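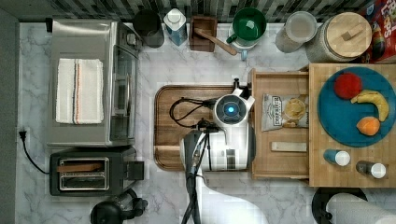

Projects > Gremness > Data > Kitchen Counter Set

Kitchen Counter Set: README

By Noeline Dunstan - Jun 24, 2018

4 min read

Welcome! If you want to teach an arm to do ordinary kitchen jobs, you'll need plenty of examples of someone doing them well, and a few of someone doing them badly. We've been collecting both in the Haltley kitchen and we're really happy to share them.

## What you get

Each episode is one try at one task, from the first move of the arm to the moment the operator lets go of the controls. You get overhead video, joint positions, gripper opening and a short written instruction such as "put the chips in the drawer" or "move the orange to the cutting board." There are 17 tasks in this release. Most use the drawer, the plate of fruit or the mugs by the backsplash.

The counter is cluttered on purpose. Our first set (Ikmont, from November) had one object on a bare table, and policies trained on it fell apart as soon as a dish towel showed up. So the toaster, the canisters and the paper towels stay where a cook would want them, and the arm has to work around them.

## How we collect

Wiremu Kereama and Fadwa Benmoussa do most of the driving. Before every episode the operator shuffles the small stuff - fruit, bottles, the wooden block - and reads the instruction out loud. Drawer tasks start with the drawer either open or shut, and the `drawer_start` field tells you which.

Failed tries are kept! They carry `success: 0` and a note. Fadwa's notes are great, and I'd read a few before you train anything.

## Folders

- `episodes/` one folder per try
- `tasks.csv` instruction text and task number
- `splits/` train and test lists
- `notes/` operator comments

## Known problems

- Task 7 was renamed partway through, so older notes call it "fruit swap."
- Gripper readings in task 11 lag the video by 2 frames. Tarun Dhillon has a fix in the Ngata loader, turned on with `--shift-grip`.
- The marble pattern confuses our depth estimates. Use color only for now.

## Adding your own

Please do! Copy `episodes/template`, fill in every field and send it to Merle Rutherford, who checks new episodes before they go into a split. Odd objects are very welcome, and so are left-handed operators.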